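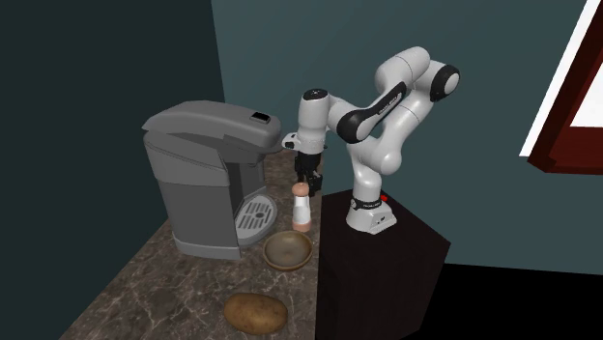
1/9

Good morning, everyone! It's Monday, I have a big mug of tea, and I promised some of you a proper write-up on the grasp planner in Filip, so settle in, because I've never managed to keep one of these short.

2/9

The kitchen is all simulated, and the job is simple to say out loud: pick up the little shaker by the coffee machine. The gripper is straight over the cap at this point, and the wrist is very nearly touching the tip of the machine's lid. That tiny gap has eaten my whole spring.

3/9

Our old planner treated the coffee machine as one big box (I wrote that part, so I get to be rude about it). A box swallows all the open space under the overhang, and the planner would look at the shaker, decide it was out of reach and give up without trying.

4/9

So Vasilis Golob and I split the collision shape into 15 smaller convex pieces, with the lid and the drip tray area handled separately. Planning got slower, as you'd guess, but now there's a way in from the top, and that's the approach I wanted all along.

5/9

Then came the fun of scoring it! We ran 1,000 random starts on the same counter, moving the bowl and the potato each time and leaving the machine where it was. The old version failed to find a path in 242 of them. The new one failed in 34.

6/9

I went through all 34 by hand over the weekend, with the replay tool in Alix. Most were the elbow folding up the wrong way and running out of room by the wall. A few were the potato, which has a lumpy mesh and sometimes spawned half inside the bowl. My fault again, and fixed last night.

7/9

For the elbow I'm trying a small cost that pulls the arm toward a resting pose, added before the path gets smoothed. If you add it after, the smoother happily undoes your work. Skarphéðinn Arnardóttir told me this in the winter and I nodded and then did it the other way, so thank you, and sorry.

8/9

Someone asked about perception. There isn't any in these runs, the planner gets the true poses straight from the simulator. Noisy poses come in June, and I expect the clearance by the lid to be the first thing that breaks. I'd love to hear what margins the rest of you use next to tall appliances.

9/9

Config files and the failed seeds are going up on the Pindholm page this afternoon, once I've cleaned out my very grumpy comments. If you try it with another arm, please tell me how it goes, even if it goes badly!

22/05/2023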